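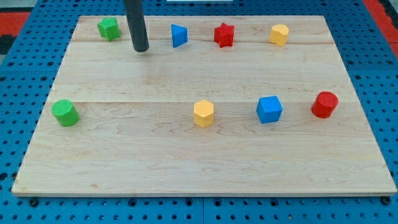

About us

Bescombe makes shape blocks and play boards for nurseries, infant schools and childminders. We started in a rented unit behind a tyre fitter's and we now have the unit next door as well. There are 14 of us, and most people do more than one job.

The business was set up by Adelmo Gatti, who had spent years repairing toys for a lending library and was tired of sets that came back with half the pieces missing and no way of buying replacements. The first thing he sold was a bag of spare shapes. Spares are still a large part of our work. If you bought a set from us in the first year and have lost one star, you can order one star.

What we make

Our blocks are plastic, in plain colours, and cut to simple outlines: stars, triangles and so on. The same shape comes in more than one colour, so a child can sort a tray by shape and then sort it again by colour. We leave off faces, letters and numbers. Teachers asked us for that early on and we have not changed it.

The boards are pale maple, joined from wide planks. We chose a light wood so that the blocks show up clearly against it, which matters for children with poor sight and is a help to everybody else. The grain varies from board to board. If you are ordering several for one room and would like them to match, say so on the order and we will pick them out together where we can.

We have three ranges at present:

Zoltska -- the standard set of blocks, sold with or without a board.
Farina -- the same shapes in a larger size, for younger children.
Jolutside -- boards only, in two lengths, with a cotton carrying bag.

The full catalogue has 67 items, but a good many of those are single replacement pieces.

How we work

The maple arrives as planks and is left to settle in the store before anyone cuts it. Boards are glued, clamped, planed and sanded here, then the edges are eased by hand. We finish them with a clear oil. They can be wiped with a damp cloth but should not be soaked or put in a dishwasher, and a board that has gone dull can be oiled again at home. A leaflet with instructions goes in every box.

The blocks are moulded for us by a firm in the same town and come to us in crates by colour. We check them for rough edges, sort them and pack the sets. Pieces with small marks go into seconds bags, which we sell at the door and to craft groups.

Schools and nurseries

We currently supply 373 schools and nurseries. Most order once a year, and we are happy to invoice. A trial box can be borrowed for half a term, and you pay only the return postage. Please send it back with everything in it, or tell us what is missing -- we would sooner know than find out when the next school opens it.

Staff from nearby schools are welcome to come and look at the ranges before ordering. Our next open afternoon is on 25th January, from two until five. There is another in May and the date will go on the news page. Parking is at the front. The step at the main door is steep, so please ring if you would like us to open the side entrance.

Contact

The office is open Monday to Friday, and orders placed before noon usually go out the next working day. For spares, have your set name ready, or the leaflet if you still have it. Orders of 25 boards or more are made up specially, so please allow a few weeks.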